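Budget sanity check: sim first or buy the arm first?

Board: Small Shop Automation > Planning and Purchasing

yfujimoto
Posted 12/4/18

Hi all, long-time reader, not much of a poster. I run the equipment side for a small outfit called Moschos. We do contract kitting for housewares companies, so pitchers, mugs, canisters, that kind of thing goes into boxes with an insert and a card. There are four of us on the floor and the owner has finally said yes to one robot arm with a two-finger gripper for next year. The money opens up in January.

What I've got is $41,000, all in. Arm, gripper, stand, guarding, whatever software we need, and somebody's time to get it going. I have one quote from Rullport at $29,000 for the arm and controller. No gripper in that, no camera, no install. So on paper I have twelve thousand left and it looks like plenty, and I've bought enough equipment to know that's exactly when I should worry.

My question is whether I should spend some of it on simulation time first. Wissam Smadi, who does our programming on contract, has been running pick tests in sim with household shapes and he'd like two more months of it before we sign anything. The owner thinks that's paying for a video game. I'm kind of in the middle!

The parts that scare me are the pitchers. Big round glossy bodies, nothing flat to grab, so you have to go for the lip or the handle. Mugs I'm not losing sleep over.

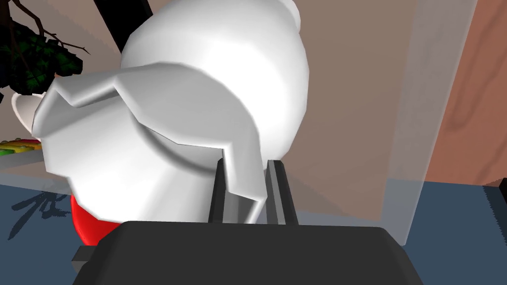

Wissam's pitch is that two months of his hours costs less than one wrong gripper plus the adapter plus the downtime while we wait for the right one. I believe him, mostly. But he also bills by the hour, and I like him a lot, and I know both of those things are in my head when I look at the numbers. Has anyone here bought this way around? Did the sim hours pay for themselves or did you end up redoing everything once the real arm was on the floor?

dpearce_fab
Dennis Pearce here, hi Yae. Buy the arm. I'm going to be the grumpy one. We spent a whole winter in simulation and the day the arm showed up we threw out most of the grasp work. Friction was wrong, the parts flexed, and our lighting was nothing like what we'd modeled. I'd have been better off putting the money into fingers. Fingers are cheap! Get three sets cut, try them all, keep the one that works.

Also your twelve thousand isn't twelve thousand. Take off the stand, the guarding, freight, and the electrician. Then see what's left and decide if you still want to have this argument.

ayane_k
I disagree with Dennis on this one (sorry Dennis). We used sim for one thing only, which was figuring out reach and finger opening before we ordered, and it saved us from a gripper that was too narrow for half our parts. We didn't trust it for grip force at all. I think the mistake is expecting it to hand you a finished program. If Yae's guy is asking whether the fingers can get around the rim of a pitcher without the body of the gripper bumping the bottom of it, that's geometry, and the sim is fine for geometry.

Two months does sound long for that, though. I'd ask him what he plans to know at the end of it.

dpearce_fab
Okay, geometry I'll give you. But you can do geometry with a cardboard mockup and a pair of calipers. I've done it at my kitchen table.

ayane_k
You can do it for one part. She's got a catalog of them, and the clients change it every season.

sadao.ishida
A couple of purchasing things, because I sat through this last year.

Ask Rullport if the quote includes the gripper cable and the I/O module. Ours didn't and it came as a separate line after we'd already gotten approval. Embarrassing meeting.

Ask how long the price holds. If your budget opens in January and the quote runs out before then, get the extension in writing now.

Ask for a loaner gripper. Our Hanach distributor let us keep one on the bench for a while and all we paid was the freight. Might not be the same where you are, but ask. If you can borrow one, half of this sim question goes away.

And put a training line in the budget. I forgot it completely. Then our one trained person went on leave and the arm sat there under a sheet.

yfujimoto
This is great, thank you. Dennis, I did the subtraction like you said and I'm a lot less cheerful -- stand and guarding alone eat a good chunk of it. I hadn't put freight in at all.

Sadao, the quote doesn't say anything about the I/O module either way, so I've emailed them. I also had no idea about loaners. I'll try our rep tomorrow.

Ayane, I asked Wissam your question and he came back with a pretty good list. He wants to know how wide the fingers need to open, how long they need to be so the gripper stays clear of the base, and which parts should come in from the side and which from the top. He thinks he could answer those for our worst parts in a few weeks and leave the rest for the real arm. So that's already a smaller number than what I was fighting the owner over.

dpearce_fab
A few weeks I could live with. Get it as a fixed price, don't let it run hourly. And still cut the extra fingers.

ayane_k
Agree on the fixed price! Look at that.

testo_line4
Jumping in from a different kind of shop (food packaging, so take it with salt). Does the gripper decision have to happen at the same time as the arm? We bought ours apart. Arm first because the lead time was awful, gripper later when we knew more. The flange didn't care. The only catch was accounting wanted it all on one capital request, so we put in a gripper line with a ceiling on it and filled in the model later.

yfujimoto
Oh, that might be the way. The lead time on the Rullport is long enough that Wissam could do his few weeks while we're waiting on it, and then I'm not holding up the order for the sim at all. I'll have to check that the owner is okay with a line that just says "gripper, to be selected" because he likes a part number next to every dollar.

sadao.ishida
Put a placeholder part number in. Pick the most expensive one you'd consider. If you come in under, he's happy.

yfujimoto
Ha, okay, doing that. I'll post the revised sheet once Rullport answers me about the cable and the module. If anyone has a rough figure for what they paid for guarding on a single arm, please send it my way, mine is a guess right now and I don't love it.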